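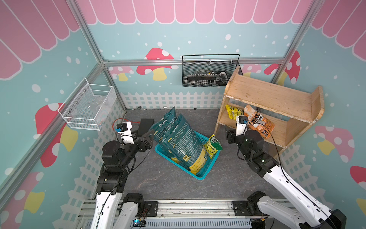

Ededbridge Groundwater Levels

README for the dipped well series, release 2

Summary

This package holds manual water level readings from 77 shallow wells in the Ededbridge basin. Readings were taken by hand with a Hirvonen dip meter and copied from paper field sheets into CSV. The readings are published as dipped, with a separate column for the corrected value. No gap filling or smoothing has been applied.

Release date: 19/12/2022

Contents

wells.csv - one row per well: well_id, name, sub-area, easting, northing, casing height, total depth, status
levels.csv - one row per reading: well_id, read_at, depth_raw_m, depth_corr_m, level_m, flag
sheets.csv - links each reading to the field sheet it came from
flags.txt - meaning of each flag code
CHANGES.txt - differences from release 1

All files are UTF-8, comma separated, with a header row. Missing values are empty fields. Release 1 used -99 for missing values, and scripts written against it need to be updated.

Coverage

The basin is split into two sub-areas, Prisurau and Bultham. Prisurau wells are mostly old farm wells with brick lining and wide openings. Bultham wells are drilled, narrow, and cased in steel or PVC. The sub-area column uses the codes PR and BU.

Wells are read once a month when access allows. August readings are thin in Prisurau, where several wells sit inside fenced pasture and the gates are kept locked in late summer. Wells marked status = dry stay in the file, and their readings carry flag D with an empty level.

Measurement

Depth is measured from the top of the casing to the water surface. Each well is dipped twice per visit. If the two dips differ by more than 20 mm, a third is taken and the median is recorded. Otherwise the second dip is recorded.

Tape stretch is corrected using the calibration table for the meter in use. The correction is small for wells under 6 m deep and can be ignored for most purposes - the raw and corrected columns will often match to the last digit.

level_m is casing elevation minus depth_corr_m. Elevations come from a closed leveling loop in each sub-area. The loops are not tied to each other, so do not compute gradients across the Prisurau/Bultham line.

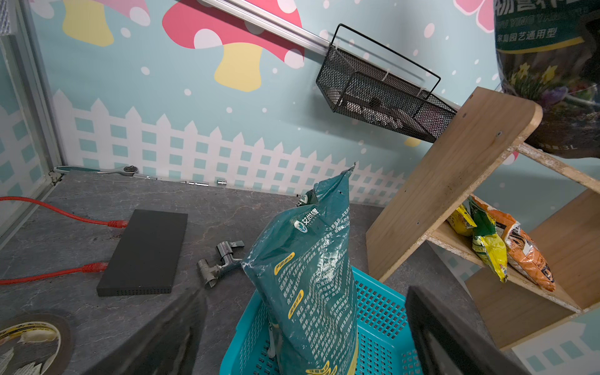 Can I use level_m to compare a Prisurau well with a Bultham well?

Only for timing and for change over a period. The absolute levels sit on separate local datums, and the offset between them has not been surveyed.

Flags

D dry at time of visit
P pumped within the last day, level not at rest
C casing damaged or replaced, see the note in wells.csv
S sheet hard to read, value entered from the best reading of the handwriting
X rejected, kept for traceability

Rows with flag X should be dropped before analysis. Rows with flag P are valid readings but will pull down monthly means if left in. A reading can carry more than one flag, in which case the letters are joined with no separator (PS, CS).

Known issues

Well BU-14 was re-cased during the record. Casing height in wells.csv is the current value, and level_m for older readings was computed with the old one. Recomputing level_m from the table will give wrong results for that well.

Times in read_at are local clock time as written on the sheet. Daylight saving was not always observed by the reader, so treat the hour as approximate.

Duplicate rows in release 1 caused by sheets entered twice have been removed. Row order in levels.csv is by well_id, then read_at.

Reuse

Free to use with credit to the Ededbridge Groundwater Levels series. State the release number, and say whether flagged rows were kept.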